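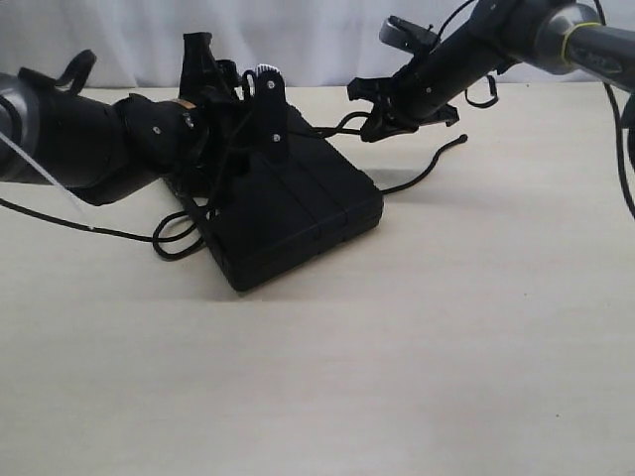 4.2 Zweiarmige Handhabung von Gegenständen mit losen Bändern und Kabeln

Die bisher beschriebenen Aufgaben betrafen Gegenstände, deren Form sich beim Greifen nicht ändert. Im Haushalt und in der Werkstatt ist das die Ausnahme. Kleidung wird gefaltet, Taschen werden geschlossen, Kabel müssen vor dem Wegräumen aufgewickelt werden. Von den 14 Aufgaben des Womuvell-Katalogs, die wir für diese Arbeit übernommen haben, verlangen die meisten mindestens einen Schritt, bei dem ein Stoff, ein Band oder eine Schnur geführt werden muss. Wir behandeln sie deshalb getrennt.

Der Aufbau entspricht dem in Abschnitt 3. Zwei Arme stehen sich über einer hellen Tischplatte gegenüber, dahinter hängt ein weißer Stoff, der den Hintergrund ruhig hält. Abbildung 4 zeigt einen Moment, in dem der linke Greifer das schwarze Objekt berührt, während der rechte noch knapp darüber steht. Die Schnur läuft dabei über das Objekt hinweg und endet frei auf dem Tisch, rechts vom zweiten Greifer. Solche Stellungen sind für die Planung ungünstig. Der Arm, der das Objekt hält, verdeckt oft gerade die Stelle, an der die Schnur zu fassen wäre, und der andere Arm muss sich ihr von oben oder von der Seite nähern, ohne das Objekt zu verschieben.

Jede Aufgabe wurde 39-mal mit wechselnder Ausgangslage ausgeführt. Ein Durchgang galt als gescheitert, wenn er nach 300 Sekunden nicht abgeschlossen war oder wenn von Hand eingegriffen werden musste. Die Steuerung stammt aus dem Ener-Paket und wurde für die Versuche nicht mehr verändert. Auf eine Anpassung an einzelne Gegenstände haben wir verzichtet - im Haushalt liegt schließlich auch nicht jede Woche dieselbe Hose auf dem Tisch.

Beim bloßen Aufnehmen und Umsetzen gab es wenig Schwierigkeiten. Reibung und Gewicht der verwendeten Teile liegen in einem Bereich, den die Greifer gut beherrschen. Anders verhält es sich, sobald nach dem Greifen noch eine bestimmte Form entstehen soll. Bei der Aufgabe »Band glatt auf das gefaltete Teil legen« gelangen nur 5 von 39 Durchgängen. In den übrigen Fällen wurde das Band entweder nicht gefunden, mit dem Stoff zusammen gefasst oder nach dem Ablegen wieder mitgezogen.

Eine zweite Fehlerquelle liegt in der Wahrnehmung. Schwarze Stoffe bieten den Kameras kaum Kontrast, und schwarze Greifer vor schwarzem Stoff verschärfen das Problem. Abbildung 5 gibt die Sicht einer am Greifer montierten Kamera wieder: Die Finger drücken in das Material, das sich um die Kontaktstelle in weiche Falten legt, und ein schmaler Streifen, der nach rechts oben verläuft, erscheint unscharf. Zur hellen Tischplatte hin ist der Rand des Stoffes gut zu erkennen. Innerhalb der dunklen Fläche geben nur einzelne Glanzlichter Auskunft über Nähte und Falten.

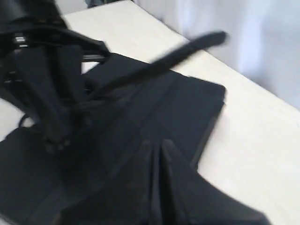

Die Segmentierung ordnet Bänder in solchen Aufnahmen häufig dem Stoff zu. Für einen Menschen ist das belanglos, er fühlt nach und zieht das Band mit zwei Fingern heraus. Die Regelung dagegen plant den nächsten Griff allein auf der Grundlage des Kamerabildes und hält an einer falschen Zuordnung fest, bis sich die Lage sichtbar ändert. Eine zusätzliche Kraftmessung an den Fingerspitzen, wie sie die Didenko-Greifer der Werkstatt in Curkstead besitzen, stand uns für diese Reihe nicht zur Verfügung.

Für die Leitfrage dieser Arbeit ergibt sich daraus eine begrenzte Antwort. Gegenstände vom Tisch zu räumen ist mit dem vorliegenden Aufbau möglich, auch wenn es länger dauert als von Hand. Kleidung oder Taschen so abzulegen, dass man sie danach in einen Schrank räumen würde, gelingt noch nicht verlässlich. Das Ergebnis hängt zudem stark von der Ausgangslage ab: Lag das freie Ende eines Bandes auf der hellen Tischfläche, wurde es deutlich häufiger gefasst als auf dunklem Stoff.

Die Durchgänge mit hellen Stoffen wurden im Januar ergänzt und sind in der Auswertung gesondert geführt. Sie verwenden dieselben Zeitgrenzen und dieselbe Steuerung. Auf die Unterschiede zwischen beiden Reihen gehen wir in Abschnitt 4.3 ein.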